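Grondbridge Business Center — Tenants' Meeting
Minutes, April 21, 2026, ground floor meeting room

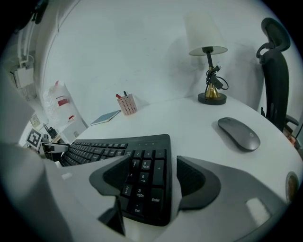 Shared desk: keyboard, HP mouse and table lamp (item 3).

Present: Florence Perron (chair), Wahyudi Jugah, Tímea Szalai, Cuiping Cui (minutes)
Apologies: Darlene Paquette

The meeting opened at 9:35.

1. Minutes of the last meeting

Accepted with one correction. Under "Parking," the space by the side door belongs to Turcotte and not to Pasteck. Cuiping will fix the filed copy.

2. Matters arising

The door closer on the second floor has been replaced. It still slams when the stairwell window is open. Wahyudi will ask the landlord's contractor to come back and adjust it.

The lost key card was found in the mail tray and has been returned to Tastov.

The request for a second coat rack was dropped. Tímea said her office no longer needs it.

3. Shared desks

This item took up most of the meeting. Florence had asked for it after several complaints about how the shared desks are left at the end of the day.

a) What belongs on a desk. It was agreed that each shared desk keeps a keyboard, a mouse and a lamp. Anything else goes home or into a locker. Wahyudi asked whether a monitor riser counts as part of the desk. It does if it was there to begin with. Personal risers go in the locker like everything else.

b) Keyboards. Tímea had asked whether the full-size keyboards could be swapped for compact ones to free up space. Cuiping objected. She does invoices at the shared desk two mornings a week and uses the number pad the whole time, and so does Darlene, who sent a note on the subject. Darlene's note says she would sooner give up the lamp. It was agreed to keep the full-size keyboards. Tímea may bring her own compact one and put the shared one back when she leaves.

Crumbs came up again. The keyboards should be wiped down on Fridays by whoever used the desk last that day. Wipes are in the supply closet, second shelf. Please do not spray anything directly on the keys.

c) Mice. The wireless mouse stays with its keyboard. Two people have gone home with a mouse in their bag this year, both by accident, and the next person had nothing to work with. Wahyudi suggested tying them down. There was no support for this. Florence will put numbered stickers on the underside of each mouse and on the matching keyboard. Spare batteries will be kept at reception — ask for them, and hand in the dead ones.

d) Lamps and cables. Some people wrap spare cable around the lamp stem, under the shade, to get it off the desk. Florence does not mind the lamps being used this way for a day, but cables have been staying there for weeks and it is hard to tell which ones are still needed. Wahyudi pointed out that the desks have no hooks and the cable has to go somewhere. He has seen stick-on cable clips for a reasonable price and offered to get a quote.

Agreed: Wahyudi to get a quote for clips for all the shared desks. Until then, cables may hang on the lamp overnight but no longer. After that they go in the cable box in the supply closet. Anyone missing a cable should look there first.

Tímea asked that the fabric shades not be wiped with anything wet. A dry cloth or a lint roller works. One shade upstairs already has a water mark and will be turned to face the wall.

e) White desk tops. Pen marks are showing up on the white surfaces. Cuiping tried a melamine sponge on one corner and was not happy with the result, which left a dull patch. She will ask the supplier what is safe to use. Until she has an answer, soap and water only.

There was some discussion of desk mats. Florence is in favor and Tímea is against. Wahyudi would like one but only if it is thin. No decision was made. Carried over to the next meeting.

4. Supplies

Cuiping reported that $286 was spent on supplies last quarter, mostly printer paper and toner. Batteries, wipes and the stickers under item 3 can come out of the same budget. The cable clips will need separate approval once the quote is in.

Pasteck has been using the shared stapler in its own office. Florence will ask for it back.

5. Booking sheet

The paper booking sheet for the shared desks has 14 rows and fills up by Monday noon. People then write in the margin, and twice the same morning has been given to two people. Tímea offered to set up an online sheet and showed a draft on her laptop. It lets you book by the half day and shows who has which desk.

Wahyudi wanted to know what happens to people who book and do not come. After some back and forth it was agreed that a desk not taken up by 10:00 is free to anyone. The online sheet will run next to the paper one for three weeks, and then the paper one comes down. Tímea will send the link to all tenants. Tastov has asked for a fixed desk on Thursdays. This was turned down for now — the shared desks are meant to stay shared, and Turcotte was told the same thing in October.

6. Any other business

The refrigerator will be emptied on the last Friday of the month. Label anything you want to keep.

Wahyudi reported a flickering ceiling light in the hallway by the restrooms. Florence has already written to the landlord and will write again.

Cuiping asked people to push their chairs in. The cleaners have trouble getting the vacuum between the desks.

Action points

Cuiping: correct the parking entry in the last minutes; ask the supplier about cleaning the white desk tops.
Wahyudi: door closer on the second floor; quote for cable clips.
Florence: stickers for mice and keyboards; stapler; second letter about the hallway light.
Tímea: online booking sheet and link to all tenants.
Darlene: to be asked whether she can take the minutes next time.

The meeting closed at 10:40. The date of the next meeting will be sent by email.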